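About Neneck Supper Rentals

We rent tableware to people in Sununville who have invited more guests than they own forks for. Tanveer Ansari started the business one November, after a family dinner for 70 that ended with his uncle eating rice from a saucepan lid. 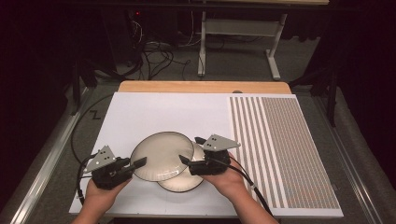
Our stock lives in the old Gosura shoe store, and the sign is still up, so yes, we get asked about boots. Most orders are for weddings and retirement parties. The plates are round and plain, and they go with any tablecloth your aunt insists on. The smallest order is 10 settings. The largest so far was 200, and we would like a nap before the next one.

Delivery is free as far as Awan. Past that, we talk.

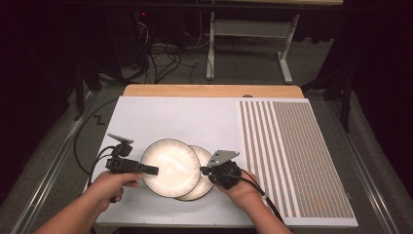
Two plates with a thin dark rim and brownish streaks around the border.

Send everything back scraped. We do the washing. Breakages are charged at cost, and the first 3 are forgiven.

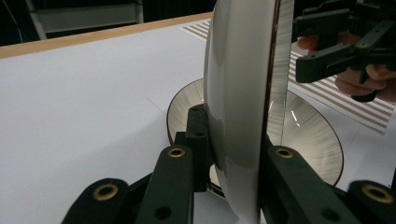

A plate on its edge, rim showing.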